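Zwischenbericht an die Prunetti-Sportförderung
Basketball-Nachwuchs Pruvelholm, zweites Förderjahr
Verfasst von Adi Lau, Abteilungsleitung

Die U16 hat den Spielbetrieb im Frühjahr nicht wieder aufnehmen können. Seit der Öffnung der Außenanlagen trainieren wir auf dem Freiplatz am Schulzentrum, zunächst in zwei festen Gruppen. Angemeldet sind 40 Jugendliche, davon 15 neu in dieser Saison. Drei Spieler sind zum Nachbarverein gewechselt, dort gibt es eine U18.

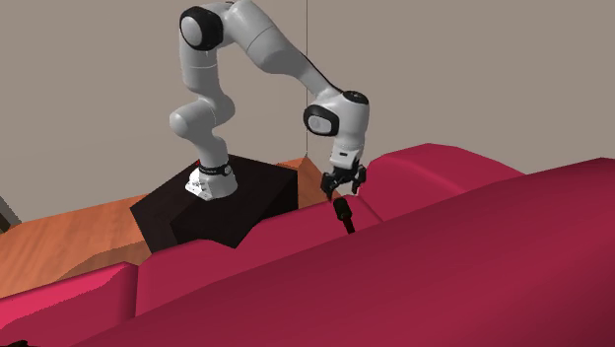 Zuletzt geändert: 30. Mai 2021

Von den bewilligten 2.000 Euro ist der größte Teil ausgegeben. Bezahlt wurden neue Bälle in Größe 6 und 7, zwei Netze für den Freiplatz und die Lehrgangsgebühren für unsere C-Trainer. Die Trikots von Jovix sind bestellt, aber noch nicht geliefert – die Rechnung reichen wir nach. Der Posten für Hallenmiete ist bisher nicht angetastet und soll in die neue Saison übertragen werden. Den Antrag dazu haben wir beigelegt.

Offen ist die Schiedsrichterausbildung. Der Theorieteil lief online, die praktische Prüfung wurde verschoben. Ohne zwei geprüfte Schiedsrichter dürfen wir keine zweite Jugendmannschaft melden.

Für September planen wir ein Heimturnier mit vier Mannschaften, sofern die Halle frei ist. Die Zusage der Gemeinde steht noch aus. Der nächste Bericht folgt nach dem Turnier, zusammen mit den fehlenden Belegen.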